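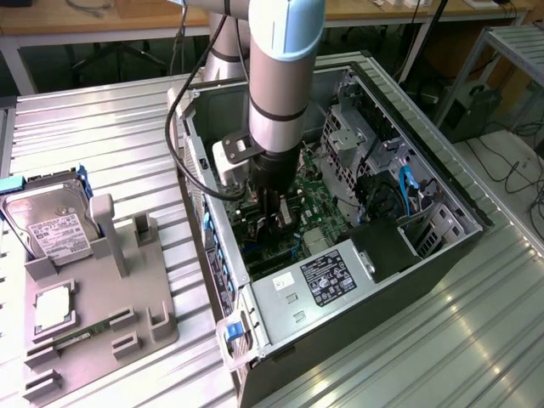 Keeping Old Desktop Computers in Use: Project Report
Ward Dekker

1. Background

My project looked at what happens to desktop computers when an office replaces them. I chose the subject after a work placement at Lolley, a small accounting firm that had a storeroom full of old towers and no plan for them. The firm agreed to let me use the machines for the project as long as no client data left the building, so every hard drive was wiped on site before I took anything away.

The question was simple: how many of the computers could be put back to work for everyday tasks, and what would it cost in parts and time?

2. Method

There were 33 towers in the storeroom. I gave each one a number and filled in a sheet with the model, the year on the label, the amount of memory and whether it started. Machines that did not start went through the same checks in the same order – power supply, memory, graphics, then the main board. I stopped working on a machine once it had taken more than two hours.

Parts came from the machines that could not be saved. The only things I bought were coin batteries, thermal paste and a set of screws.
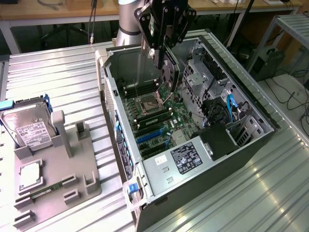 I had planned to record the time for each machine to the minute, but this did not work well in practice. I often had two on the go, and in February I lost a page of notes. The times in my results are therefore given to the nearest half hour.

3. Results

Most of the towers could be used again. Of the 33, 9 were beyond repair and were stripped for parts. The other 24 worked at the end of the project, and 4 of those had needed no more than a new coin battery. The most common fault was bad memory, followed by worn power supplies.

Dust was a bigger problem than I expected. The towers that had stood on carpet were far worse than the ones kept on desks, and cleaning took up a large share of the total time. The label years turned out to be a poor guide to condition. Some of the oldest machines were in the best state.

I installed a free operating system on all the working computers. Web browsing, letters and spreadsheets ran well enough on every one with a solid state drive. With the original hard drives, starting up was slow and I would not give one to somebody in that state.

4. Where the computers went

The Camacho community centre took the largest group for its homework room. Pastel, a charity shop near the college, took the rest and sells them with a short guide I wrote. The stripped cases went to the council recycling site.

5. What I would change

I would test the memory first, before the power supply. I would also ask the firm for its purchase records at the start, as working out the models from worn labels was slow. Power use is missing from this report. An older tower may cost more to run than a new small one, and a fair comparison would need a plug-in meter and several weeks of readings.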